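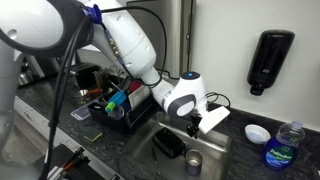 A stainless steel sink set in a dark kitchen countertop.

Kitchen sink

A kitchen sink is a basin for washing dishes, rinsing food and filling pots, and I've been keeping this entry going because I love the things (my family has stopped asking). Most have a faucet, a drain and a strainer, plus a trap underneath, the bent piece of pipe that holds a little water and keeps sewer smells out of the house.

Materials

Stainless steel is the one I grew up with. It's light, it doesn't chip, and it forgives you when you drop a skillet in it. The lower the gauge number, the thicker the steel, so 16 gauge is thicker and usually quieter than 22. Enameled cast iron is lovely and terribly heavy, and my aunt's in Sterstead took four people and a door taken off its hinges to get inside! Fireclay is similar to look at but made from clay fired at high heat. You'll also see copper, granite composite and, in older houses, soapstone.

Mounting

A drop-in sink hangs by its rim on top of the counter. An undermount is fixed from below, so you can sweep crumbs straight in, though it needs a counter that can stand a wet cut edge – stone is fine, plain laminate really isn't. Farmhouse sinks have an exposed front and often need their own cabinet.

One bowl or two?

People get heated over this. I had a double for 7 years in my Indside apartment and never once fit a roasting pan in it, so I'm a single-bowl person now. If you wash by hand, you may well feel the other way (wash on the left, rinse on the right, everybody's happy).

Care

Dish soap and a soft sponge, wiped along the grain, will handle most steel sinks. Skip steel wool, which can leave bits behind that rust. White mineral spots come off with vinegar, but rinse it away afterward.

See also: Drainboard, Faucet, Garbage disposal

Categories: Kitchens | Plumbing | Household fixtures
3,719 views · 7 comments
Contact us | Back to top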